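We use cookies to remember your settings and to count visits. Accept / Manage

Workshop notebook
17/10/2020
Bảo Phùng

Glaze tests, continued from the September pages. Opened the kiln this morning at 76 degrees. Should have waited longer, but nothing pinged on the way out and I wanted the shelves clear for Dorer's bisque load.

This was the second run of the satin white. The first run crawled on nearly everything, worst on the rims and on the inside corner where the foot meets the wall. Changes for this run: bisque fired to 900 (was lower last time, I think, but whoever fired it didn't write it down), all pieces sponged the night before, glaze sieved twice. Kept the recipe itself the same so we can tell what did what.

Results by shelf, bottom first.

Bottom shelf: tiles, Rotach clay. Good. Even surface, slight pooling at the lower edge of the thick dips. One tile has a pinhole cluster near the hanging hole. I had handled that one after sponging, so I'm not going to read anything into it.

Middle shelf: tiles and two small bowls, Farnosum clay. Still crawling on the bowls, though less than before. Tiles are fine. So flat pieces come out all right and curved ones don't, on this body anyway. The bare patches are on the inside and follow the throwing rings. Might be that the glaze is going on thicker in there. I pour the insides and dip the outsides, and the pour sits for as long as it takes me to turn the bowl. Next time pour and turn at once, and scratch a line through the raw glaze with a pin to check the depth.

Top shelf: four cups, mixed clays, thin coat. Too thin. The Rotach cups went a dry, chalky gray where you would hold them. Wouldn't want to drink out of one. The handles are better, for no reason I can see.
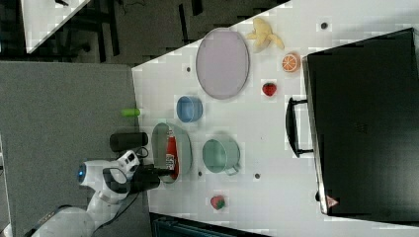

The cone pack on the top shelf was bent further than the one at the bottom, by a fair amount. We have seen this before with the front damper open. Hubáček wants to slow the last part of the firing and add an 18 minute hold at the end to let the bottom catch up. I would sooner try the hold by itself first and leave the ramp alone. If we change both we are back where we were in September, with a nice result and no idea how we got it.

Specific gravity: I measured the bucket again after stirring and it had drifted heavier than the number on the lid. The lid doesn't seal. Evaporation would explain some of the bowls, if I glazed them last, and I believe I did. From now on, weigh a cylinder of glaze before every session and write it in here, not on the lid. The marker on the lid rubs off and there are three different numbers up there already.

The blue over white test was a side project and got one tile. It ran down onto the shelf and took a flake of kiln wash with it. Ground it off after lunch, goggles and mask on, outside. The shelf is usable but please put it at the bottom with the patched side up, and give it another coat of wash before anything goes on it. The blue is a nice color where it stayed put. Would try it again on the top third of a piece only.

Shrinkage on the Rotach body: measured the marked bars and wrote the lengths on the card in the clay drawer. Same as the last batch as far as my ruler can tell. Farnosum bars have not been measured, one of them broke in the greenware stage and I have to make a new one.

Wax: the old jar is finished. The new one is thinner and beads up on the bisque if you brush it twice. One coat, let it dry, don't touch it. Got wax on the side of a tile by mistake and it left a bare thumbprint in the fired glaze, so that is one crawl mark I can account for.

To do before the next glaze firing:

Replace the lid on the satin white bucket, or at least put plastic under it.
Make more small bowls in both clays, same size, trimmed to the same wall. Glaze half by pouring and half by dipping with tongs.
Cone packs on every shelf, front and back. We have enough cones if people stop using them for the bisque.
Ask Dorer whether the damper was open or shut for the last load.
Rewrite the labels on the test tile board. The iron oxide has faded on the older ones and I can't read the second row.

Bisque is loaded and set to start tonight. Don't open it before Monday.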